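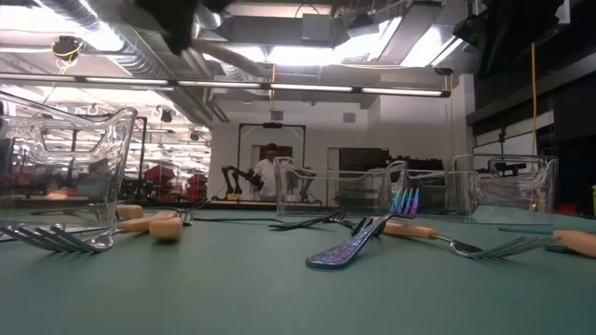 A reader in Lovesby wrote in to ask why her clear dishes stay cloudy no matter how long she scrubs them, and whether she should give up and buy new ones. She has hard water and a dishwasher, and she has tried two brands of rinse aid.

Cloudy glass has one of two causes. Find out which one you have before you buy anything.

Test first

Put a few drops of white vinegar on a cloudy spot. Wait 8 minutes, rinse and dry with a clean cloth. If the spot is clearer than the glass next to it, you have mineral film and it will come off. If nothing changes, the surface is probably etched. Etching is permanent, though the dish is still fine for salad or leftovers.

Removing mineral film

1. Wash the dish by hand in warm water with a little dish soap. Grease keeps the vinegar off the film.

2. Mix equal parts white vinegar and warm water in a plastic tub. Lay the dish in so the cloudy side is covered.

3. Leave it for 13 minutes. Turn it over and repeat if both sides are cloudy.

4. Rub the corners and under the rim with a soft toothbrush. Film is thickest there.

5. Rinse well and dry right away with a lint-free towel. Don't leave it on the rack - the drops will dry into new spots.

For stubborn patches, make a paste of baking soda and water and rub it on with your fingers. Skip steel wool and scouring powder.

Keeping it clear

Our water in Zaltcombe tested at 205 parts per million in April, and a rinse in diluted vinegar every couple of weeks keeps up with it. Softer water needs less.

Last updated June 2024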